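Progress report: Gurno table-cleaning arm kit
Prepared for the Hotville small works fund
Covering the period to the end of January

1. Where we are

The grant was given to test whether a low-cost arm kit could take on light wiping and tidying at a tabletop, and whether the kit is fit to be offered to community kitchens and day centres. Clumow is carrying out the review. We have now finished the build, the set-up and the first round of trials. The second round is under way and should be done by the end of March.

The kit under review is the Gurno, in its basic version. It comes as a bag of printed parts, a set of servos, a control board, cables and a clamp. The price to us was 300 pounds including delivery. We bought one kit and a set of spare servos from the same supplier.

2. Build and set-up

The build took longer than the supplier's guide says. Most of the extra time went on the wiring, as the guide shows an older layout for the upper joints and two of the leads in our bag were too short for it. The supplier sent longer ones within the week and did not charge for them. The printed parts fitted well, apart from one bracket at the wrist which needed filing.

Once built, the arm has to be set to its zero position by hand. We found this fiddly the first time and easy after that. The software was installed on an ordinary office laptop and gave no trouble.

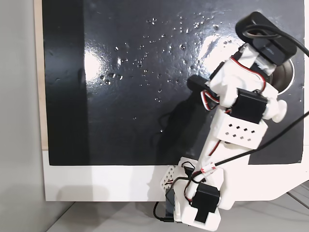 The zero setting has held since then and has only been redone once, after a servo was changed. We now check it at the start of each session, and it takes a few minutes. We would like to see this check built into the start-up routine, and have said so to the supplier.

3. First round of trials

The first round was made up of 90 runs. In each run the arm was asked to go to a small item on the work surface, pick it up and put it down at a marked spot. Of these, 34 were done on a clear surface and the rest with something else standing nearby. The clear runs went well. The others were more mixed, and most of the failures came from the wrist turning too wide on the way in.

We lost 7 runs to a loose connector at the base. These have been repeated and the repeats are included in the total.

The arm is slow. For the sort of work we have in mind this matters less than whether it can be left to get on with a job, and at present it can't be. Somebody has to stay within reach of the switch.

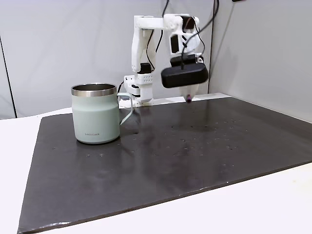
Toledo, who are hosting the second round, replied to our interim note that speed was of little interest to them and that they would sooner have an arm which stopped cleanly when it met something unexpected. They also asked whether the software could be locked so that staff could start and stop a job without being able to change the settings. We passed both points on. The supplier has agreed to look at a locked mode, but has given no date for it. A softer stop can be had now by lowering the force limit in the settings file, and we have done this for all runs since.

4. Second round

The second round uses the same arm with a changed approach path, so that the wrist comes in from a higher point. We have also moved on to less tidy conditions, as a kitchen table is seldom dry or bare.

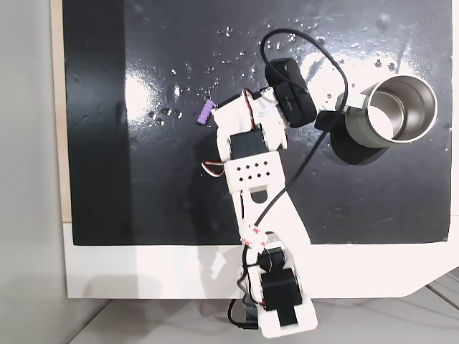 Cable routing is the main open question for this round. The supplier's guide leaves it to the user, and we have tried more than one way of doing it. A long loose loop lets the wrist move freely, but it can end up lying across the forearm and passing close to anything on that side, as it does here with the steel cup. Drops of water on the surface are a further reason to keep leads off it, and the servo wires beside the wrist are resting on it at the moment. We intend to try printed clips along the forearm and a shorter loop at the top. If these work we will send the drawings to the supplier and include them in the final report.

5. Money

Spending is within budget. The kit, spare servos and delivery have been paid for. The travel line has hardly been used, and we ask the fund's permission to move what is left of it to spare parts, as the wrist servo is likely to need replacing again before the end.

6. Next steps

Fit the cable clips and repeat the runs with items standing nearby.
Test the locked mode if it arrives in time.
Write the user sheet for kitchen staff, one side of paper.
Send the final report, with a view on whether the basic kit should be offered as it stands or only with the changes listed.

Our present view is that it should be offered only with the changes.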